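Floor Tile Joint Width and Water Uptake
Boyang Cui, Farivthorpe

Wider joints are often blamed for damp subfloors. We laid square gray tiles with light grout in two joint widths and weighed each panel before and after 23 hours under a shallow layer of water. 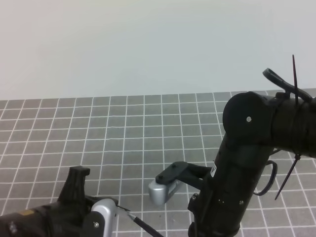 The narrow-joint panel took up 900 g and the wide-joint panel 1195 g. Sealing the grout reduced both values – the wide panel more so. Edge leakage was not measured.

Related reports
Clornen sealant trials
Drying times at Stalanach

Last updated: 24 September 2018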